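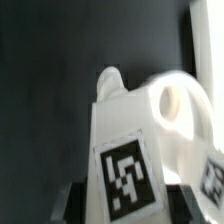
White on charcoal, with the little knob up top and the loop off to the right.

I have been wanting to write about this one for ages! If you've been reading since the Flernumwood days you know I have a soft spot for plain white things with odd shapes, and this is my favorite so far. A tall blocky body, a bit narrower toward the top, and then that fat round knob sitting up on the corner, leaning slightly to the left like it's listening to somebody.

The loop is the part I love most. It's so thick! I had pictured something thinner and more elegant, but the chunky version is a hundred times better, and the oval hole goes a warm beige-gray inside when the light hits it. There's a square black-and-white marker on the front too, and I like how crisp the pattern is next to all that chalky white.

I tried three backgrounds before this one (pale blue, a tea towel, the kitchen wall) and they all made the white look dingy. Dark gray did the trick right away. Odette Langlois told me back in the winter to go darker than felt sensible, and she was right, as she usually is about color.

Next up is the shelf. I want eight pieces on it by the end of April, all white, all different heights, with plenty of room between them. I've cleared the top two rows already and moved the cookbooks to the hall, where they look pretty good too!

Posted 30 March 2023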